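Sânziana Lungu's planner can fold a sweater 90 different ways on paper. On a bed it has strong opinions and a short memory. The Bratu stack, which she and Catinca Vasiliu have been writing since January, splits the job in two: a perception module guesses where the cloth ends, and a planner decides which bit to pinch.

The trouble is sleeves. A sleeve lying flat is a tidy polygon. A sleeve with its end flipped up is, as far as the old segmenter was concerned, a second sweater.

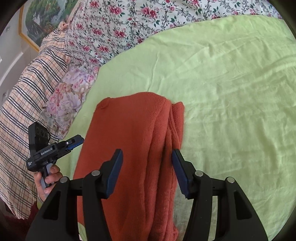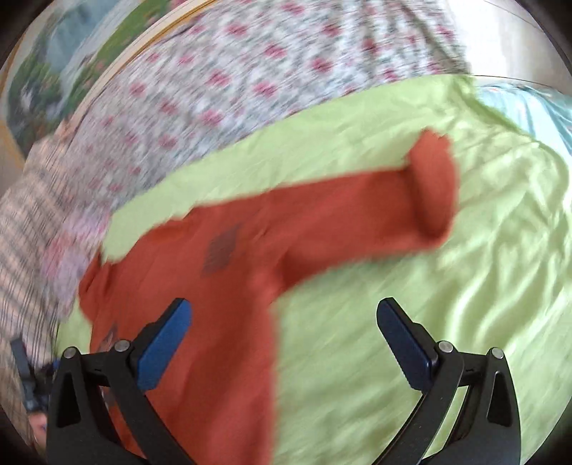
The same bed linen, two states of knitwear: folded long and narrow in the first view, spread with a sleeve out in the second.

Vasiliu's fix was to stop asking for outlines and label grasp points, 1033 of them so far. She also wrote a filter that throws out blurred views, then loosened it when it threw out nearly everything with a sleeve in it.

The planner now replans every 225 milliseconds – long enough, Lungu says, for it to regret something. She has left the old segmenter in the repository, in a folder called Forker.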